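4.2 Clothes between the closet and the wash

Most of the clothing we recorded was neither put away nor waiting to be washed. It had been worn once or twice, or had come off the line and not been folded. In the bedrooms this clothing shared space with bedding, cushions and other soft things. Figure 4 is from the bedroom in home 6. 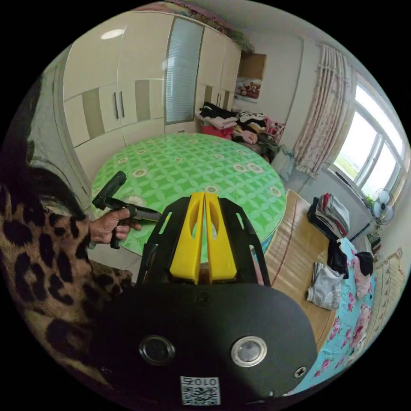
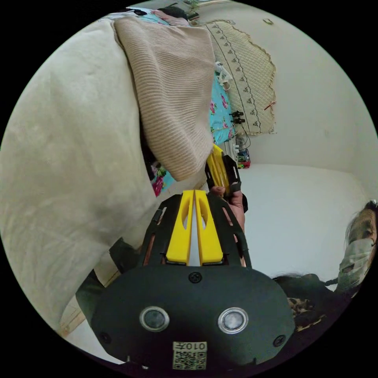
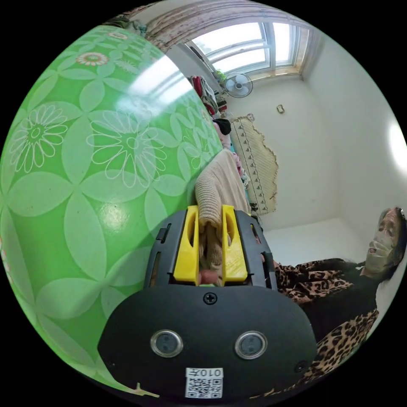 This page was last modified in February.

Figure 4. Bedroom, home 6.

We sorted the places where such clothing was kept into three groups: resting places, heaps and hung places. A resting place holds one or two pieces laid over something that has another use. The knit over the off-white padding in the second picture of Figure 4 was coded this way. The flowered sheet near it was coded as bedding, since we kept things that belong to the bed apart from things left on it. Coders disagreed about padded blankets and cushions more than about anything else, and in the end we put both under one code, "padding."

A heap is a group of clothes and other textiles in which single pieces can't be picked out without moving others. The third picture shows one along the edge of the room, with a black item near its lower end and some pink in it. Heaps were mixed in nearly all the homes. We did not try to list what was inside them, and a heap was entered once, with a note on its position and on any piece that could be told apart.

Hung places were simpler to code, but cloth that hangs for decoration had to be left out. The cream cloth on the wall in the same picture falls under decoration. So does the green petal pattern with flowers that appears in the first and third pictures, which we entered under "patterned surfaces" and did not use in the counts for clothing.

In the interviews, people rarely described a heap as untidy. Styliani Kyriakidis, who keeps house for a family of 4, called hers "the clothes that are still going." She knew which pieces were near the top and which had been there since the last change of season. Riaan Modise used a chair for the same purpose and moved everything to the bed each morning, then back at night. Both said that folding a sweater they meant to wear again the next day was wasted work.

Knits were left out more often than shirts or pants. Of the 60 people interviewed, about 10 gave a reason without being asked, and the usual one was that a knit loses its shape on a hanger and takes up too much of a drawer. Closet size came up less than we expected. Two homes with large closets had the largest heaps in the study, and in both cases the closet was used mainly for coats and spare bedding.

The three groups are used again in Section 5, where we compare morning and evening visits to the same rooms. Heaps that shrank between visits were coded by what was left in place, and the pieces that had gone were not traced.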